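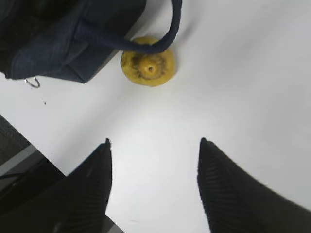 Navy bag with padded strap, and one lemon.

My aunt in Lillby owns 102 tote bags and uses a shoebox with string. I used to find this funny. Then in July I cleaned out my hall closet and met my own collection, most of it given to me by banks.

The free bag was meant to save us from the other kind of bag. You took it to the store, filled it with leeks and felt pretty good until Tuesday's leeks became a smell. What we got was a closet full of cotton, and a man at the register asking if we'd like a bag.

Eliécer Rivadeneyra has run a luggage repair counter in Segura for 6 years and takes a dim view of the whole business. "People bring me a bag that cost nothing and want it fixed," he told me, turning over a torn strap. "I charge them more than nothing. They get upset." He fixes it anyway, with a stitch he won't let me watch.

His advice is to own 3 bags: one for food, one for work, one to lend to people you don't expect to see again. I have started on this. The lending bag went to my neighbor, who returned it the next morning, washed, with another bag folded inside.

We use cookies to improve your visit. By continuing to read you accept our cookie policy. OK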